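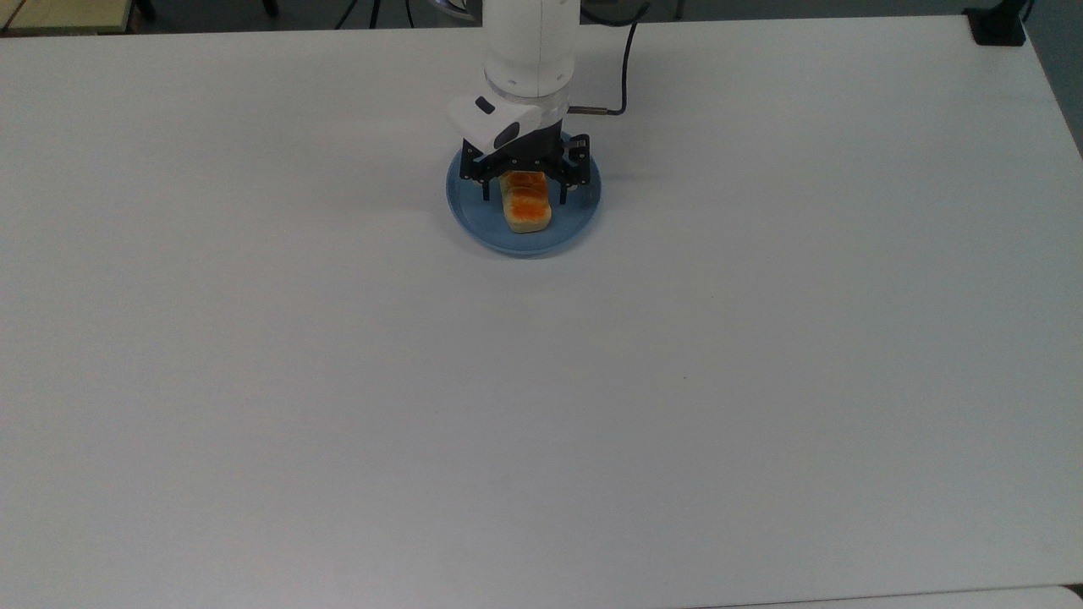 Eat it at the table, on a plate, sitting down, is Orestis Karamanlidis's advice on the Manole slice, and from this September customers at the Zirkano tearoom in Girport will be able to do exactly that.

ZIRKANO BRINGS BACK THE MANOLE SLICE, WITH A NEW BLUE PLATE TO PUT IT ON

Girport, September. Zirkano is delighted to announce that the Manole slice, the small golden tea bread that went off our counter when the old bakehouse closed for repairs, is coming back for good. It will be served every day from 11 in the morning, one slice to a plate, on a new round tea plate in light blue that we have chosen together with the tableware makers at Lonov.

We are very pleased about both. The slice has been asked for at the till, by post and once through the letterbox after hours on the back of a bus timetable. The plate has taken nearly as long to settle on as the recipe did.

About the slice

The Manole sits somewhere between bread and cake, and we have given up trying to say which. It is made with yeast, like a bun, but there is enough egg and butter in the dough to turn it a pale yellow all the way through and give it a soft, springy crumb. It is baked in long narrow tins, brushed with syrup while hot, put back in the oven for a few minutes and brushed again. The top comes out an orange-brown colour with a shine on it. The sides stay pale where they touch the tin.

People who remember it from before will want to know what has changed. Very little has. The flour comes from a different mill and we rest the dough overnight in the cold room, which gives it more flavour and makes it easier to cut in the morning. The syrup has slightly less sugar and a bit more orange peel. We tried a version with sesame seeds on top, and another with flaked almonds, and everybody in the kitchen liked the almonds, but they fell off on the way to the table and the plain one was better with tea. So plain it is.

It is a small slice. We know some of you would like a bigger one! We did bake some in a wider tin in the spring and they were dry at the edges before the middle was done. The narrow tin is the right tin. If you are hungry, order a second.

The Manole can be eaten as it comes, with butter, or lightly toasted on the cut side only. Please don't toast the top, as the syrup catches and burns very quickly. We also like it the next day with a piece of mild white cheese, and we will be putting that on the lunch board later in the autumn if the trial goes well.

About the plate

For years we served everything on whatever came out of the cupboard, and there was a charm in that, but the Manole was forever ending up on a dinner plate with acres of china round it, or on a saucer so small that the butter had nowhere to go. When we started talking to Lonov we asked for something made for one slice and a knife.

The new plate is round and light blue, with a flat middle and a raised rim. The flat middle matters more than you would think. A slice with a soft base will rock on a curved plate when you try to cut it, and a fork chases it about. On a flat one it stays put. The rim keeps the crumbs in and gives you something to get hold of when you are carrying two plates and a pot of tea back from the counter.

As for the colour, we looked at cream, at a dark green and at a speckled grey that was very handsome on its own. Cream made the slice look washed out. On the green the top looked almost brown. The grey was lovely with soup. Then the blue came out of its box and the yellow of the crumb and the orange of the crust both seemed to wake up, and we ordered it that afternoon.

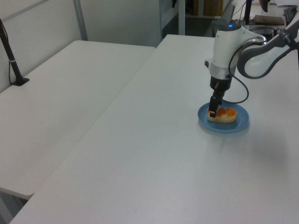
Will there still be end pieces, one regular wanted to know at our tasting afternoon, and could they be put aside for people who come in late?

Yes to the first. The ends have more of the sticky top and a chewier side, and they have a loyal following. We will sell them in a paper bag by the till at a lower price from mid-afternoon, for as long as they last. We can't put them aside, I'm afraid. We tried it years ago and it led to bad feeling.

The tasting afternoon was great fun and we learned a lot from it. We served the slice plain and asked people to write down what they thought before they talked to one another. Most of the notes were about the top. Several wanted it stickier, a few wanted it less sticky, and one person filled both sides of the card about the orange peel. The final recipe has a thinner second coat of syrup than the one we served that day, so the shine is still there but it comes away from your fingers more easily.

We also had useful comments about the plate. Someone pointed out that a slice put down dead in the centre leaves no room for a pat of butter, and that it sits better a little to one side. We had been placing it in the middle out of habit. Try it either way at home and see what you think.

The tearoom itself

Regulars will notice that we have given the room a proper going over while the bakehouse was out of action. The floor has been mended by the door. The draughty window is no longer draughty. The counter has moved along the wall so that the queue no longer runs straight through people having a quiet cup of tea, and there is more space for prams and wheelchairs between the tables.

The menu board has been repainted too, and is now low enough for children to read. The old one has gone to the back kitchen, where it holds the baking rota.

We still don't take bookings for tea. If every table is taken, give your name at the counter and have a walk round the square. We will hold your place.

Baking at home

We have had so many requests for the recipe that we are going to print it on a card, to be picked up free at the counter while stocks last. It is written for a home oven and makes a single loaf in an ordinary narrow loaf tin. In the meantime, some notes from our kitchen for anyone who wants to have a go with a recipe of their own.

Use the butter soft, never melted. Add it a bit at a time after the dough has come together, and don't panic when it turns greasy and slides about the bowl. Keep kneading and it will come back.

Leave the dough in the fridge overnight with a plate on top of the bowl.

Line the tin. The syrup runs down the inside and sets like toffee, and you will be chipping at it for days.

Brush the first coat on as soon as the loaf comes out of the oven. The second goes on after it has had its few extra minutes. Let it cool completely before cutting, and use a bread knife with a light sawing stroke. Pressing down squashes the crumb, and it won't spring all the way back.

A day-old loaf slices more neatly than a fresh one. For a party, bake it the day before and wrap it loosely in a clean tea towel.

Prices and times

The Manole slice costs £2 on its own. Butter is included, jam is extra. Whole loaves can be ordered a day ahead at the counter or by telephone and collected after 11. The loaf is sold uncut unless you ask.

The slice contains wheat, egg, milk and orange. It is baked in a kitchen that also handles nuts and sesame. We are working on a version without milk and will say more when we have one we are happy to serve.

The blue tea plate will be on sale from the shelf by the door, singly or in pairs. Lonov will be sending a fresh delivery each month through the winter, so please don't worry if the shelf is bare on the day you call in. Leave your name and we will keep the next pair for you. (Plates we can put aside. It is only the ends we can't.)

A word of thanks

Thank you to everyone who kept asking. Thank you to the kitchen team for starting at an hour when the rest of Girport is asleep, to Lonov for posting us yet another box of samples without complaint, and to our neighbours on the square, who have had to put up with the smell of syrup and nothing to show for it. Come in and have a slice!

Notes for editors

Zirkano is an independent tearoom and bakery in Girport. The Manole slice is baked on the premises. Orestis Karamanlidis is available for interviews in the afternoons, once the baking is finished. Sample slices can be collected by local press on request, with a day's notice.

Related news
Soup is back on the lunch board
How we choose our loose teas
Lonov tea plates: washing and stacking
Girport autumn market: find us by the fountain
Bakehouse repairs, a last update

Shared 2433 times | 19 comments

Contact the Zirkano press desk | © Zirkano, Girport | Back to top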